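Häufige Fragen zum Fahrroboter Tisis

Tisis ist ein kniehoher Fahrroboter auf vier Rädern, gebaut in der Gemeinschaftswerkstatt Grindon, zweiter Hinterhof, die Tür mit dem Loch, wo mal die Klingel war. Er soll ohne Fernsteuerung einen Platz überqueren und am anderen Ende stehen bleiben. Die erste Hälfte der Aufgabe gilt als gelöst. Die Antworten stammen von mir, Dexter Abernathy, und sind so vollständig, wie meine Laune es im Januar erlaubte.

Allgemeines

Was kann Tisis?
Geradeaus fahren, Kurven fahren, vor Stühlen anhalten. Vor Tischen nicht immer, denn der Ultraschall misst auf Höhe der Tischbeine, und zwischen zwei Tischbeinen ist für ihn die Welt in Ordnung.

Wozu braucht man das?
Die Frage kommt meistens aus der Verwandtschaft. Man braucht es nicht. Wer etwas Nützliches sucht, findet im Regal neben dem Kompressor eine Leiter zum Ausleihen.

Warum heißt er Tisis?
Der Vorgänger hieß Lindholm und ist die Kellertreppe hinuntergefahren. Den Namen wollten wir nicht noch einmal vergeben. Tisis stand auf einem Zettel an der Pinnwand, und niemand weiß mehr, was der Zettel bedeuten sollte.

Ist das künstliche Intelligenz?
Es ist ein Regler mit ein paar Wenn-dann-Abfragen. Auf dem Förderantrag stand etwas anderes, der Antrag wurde aber abgelehnt.

Bau und Teile

Was hat das Ganze gekostet?
298 Euro, wenn man die Akkus mitrechnet und die beiden verbrannten Motortreiber weglässt. Ich lasse sie weg.

Welche Teile brauche ich?
Vier Getriebemotoren mit Encoder, zwei Doppeltreiber, einen Einplatinenrechner, eine kleine Kamera, einen Mikrocontroller für die Motoren, dazu einen Akku mit passendem Ladegerät. Die Grundplatte ist Multiplex, 12 mm, aus dem Verschnitt. Die Schraubenliste liegt im Ordner und stimmt bis auf die Schrauben.

Kann ich statt Multiplex Acryl nehmen?
Können ja. Acryl sieht auf dem Tisch sehr gut aus. Beim ersten Bordstein sieht es dann nach mehreren Stücken Acryl aus.

Muss ich löten können?
An genau 19 Stellen. Wer es noch nie gemacht hat, kann es ab der siebten. Bitte die Absaugung einschalten und den Kolben wieder in den Halter stecken, die Brandflecken auf Platz 3 sind alle von Erwachsenen.

Warum vier Räder und keine Ketten?
Wir hatten Ketten. Sie lagen nach jeder engen Kurve neben dem Roboter, immer auf der linken Seite. Die Ursache wurde nie gefunden, die Ketten sind jetzt in der Kiste »Vielleicht noch gut«.

Was ist die Hesaletti-Halterung?
Ein gedrucktes Teil, das Kamera und Mast verbindet. Die Datei heißt so, weil jemand beim Abspeichern an das Mittagessen dachte. Mit 40 Prozent Füllung drucken und stehend, sonst bricht der Kragen. Zwischen Halterung und Mast gehört eine Gummischeibe. Ohne die Scheibe zittert das Kamerabild im Takt der Motoren, und die Software hält das für ein Erdbeben.

Software

Wo stelle ich die Höchstgeschwindigkeit ein?
In der Konfigurationsdatei unter »vmax«. Der Wert steht in Zentimetern pro Sekunde. Wer Meter einträgt, bekommt einen Roboter, der sehr lange nachdenkt.

Tisis dreht sich nach dem Einschalten im Kreis. Ist er kaputt?
Nein, zwei Motorkabel sind vertauscht. Links hinten und rechts hinten, jede Wette. Kabel tauschen, nicht die Vorzeichen im Code. Die hat schon jemand getauscht, und danach jemand anders zurück.

Der Rechner startet neu, sobald die Motoren anlaufen.
Spannungseinbruch. Der Rechner braucht einen eigenen Wandler, der vor den Motortreibern abzweigt. Ein dicker Kondensator hilft auch, vor allem gegen das schlechte Gewissen.

Kann ich ihn mit dem Telefon steuern?
Ja, der Roboter spannt ein eigenes WLAN auf, die Steuerseite läuft auf Port 2031. Das Passwort steht auf der Unterseite. Wer es lesen will, hebt ihn hoch und schaltet vorher bitte die Motoren ab.

Kamera und Probefahrten

Wie kalibriere ich die Kamera?
Mit dem Schachbrett aus dem Flachschrank, auf Pappe geklebt, nicht in der Hand gebogen. Mindestens zwanzig Aufnahmen aus verschiedenen Winkeln, auch in den Ecken des Bildes. Wer nur die Mitte aufnimmt, bekommt eine hervorragend kalibrierte Mitte.

Reicht ein gefliester Boden nicht auch?
Für die Kalibrierung nein, auch wenn jeder einmal auf die Idee kommt. Draußen auf dem Platz liegen beige und braune Platten im Schachbrettmuster, aber die Kanten sind im Bild weich, und nach hinten verschwimmt alles zu einem graubraunen Streifen. Dass sich die Reihen zu den Seiten hin leicht nach außen biegen, ist dagegen gut zu erkennen. Zum Prüfen, ob man die Entzerrung vergessen hat, taugt der Platz also durchaus.

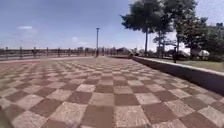 Woran orientiert er sich im Freien?
An Kanten und an allem, was senkrecht steht. Laternenmasten sind ideal, Geländerpfosten weniger, weil einer aussieht wie der nächste. Baumkronen werden in der Maske oben ausgeblendet. Die bewegen sich, und Tisis lenkt dann höflich mit.

Was mache ich bei starkem Gegenlicht?
Belichtung fest einstellen und den Himmel ausfransen lassen. Gefahren wird auf dem Boden.

Darf ich ihn allein ausführen?
Nach der Einweisung ja. Der Notaus ist der rote Pilz hinten und funktioniert ausgezeichnet, sofern man ihn einholt. Deshalb draußen »vmax« auf Schritttempo, und zwar auf das eigene.

Was passiert bei Regen?
Bis jetzt sind wir bei Regen drinnen geblieben. Eine Haube ist gezeichnet.

Wo melde ich Fehler?
Im Heft am Ladeplatz, mit Namen und Uhrzeit. »Geht nicht« ist keine Fehlerbeschreibung, steht dort aber schon auf vier Seiten. Den Akku nach der Fahrt bitte abstecken und in die Blechkiste legen.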